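El altavoz Bolline pierde el wifi cada dos por tres

Nazareno Morelli
16 de mayo de 2019

Hola a todos! A ver si me echáis un cable, que ya no sé qué probar. Tengo un altavoz Bolline en el salón y otro en el cuarto de la plancha (el que uso para los temporizadores y la radio, sobre todo). El del salón va de lujo, pero el otro se cae de la red y cuando le pido algo me suelta que no encuentra conexión. Lo he reiniciado, lo he borrado de la app de Skiltent, lo he vuelto a dar de alta... y nada. El router es el de la operadora, con la banda de 2,4 y la de 5 bajo el mismo nombre.
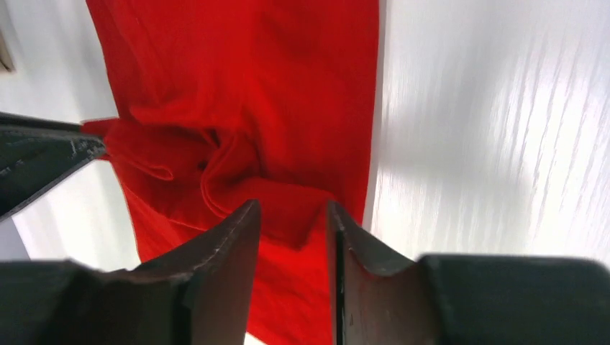
¿Puedo obligar al altavoz a quedarse en la banda de 2,4 sin tocar los demás aparatos?
Crea una red de invitados solo en 2,4 y conecta ahí el altavoz. El resto sigue donde estaba.

Ubaldo Guerra

Buenas, Nazareno. Lo de arriba funciona, pero ojo: en muchos routers la red de invitados va aislada, y entonces el altavoz no ve las bombillas ni los enchufes. Yo separé los nombres de las dos bandas (en mi caso quedaron "casa" y "casa5") y santo remedio. También miré la reserva de IP, que la tenía a 120 minutos, y le puse una dirección fija. Desde entonces llevo 90 días sin un solo corte, y eso que tengo dos paredes gordas por medio!
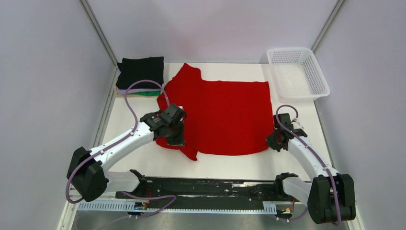
Prenda roja sobre la mesa, con la ropa doblada al fondo.

Motville

a mi me pasaba igual y era el cargador, usaba uno de un móvil viejo. prueba con el original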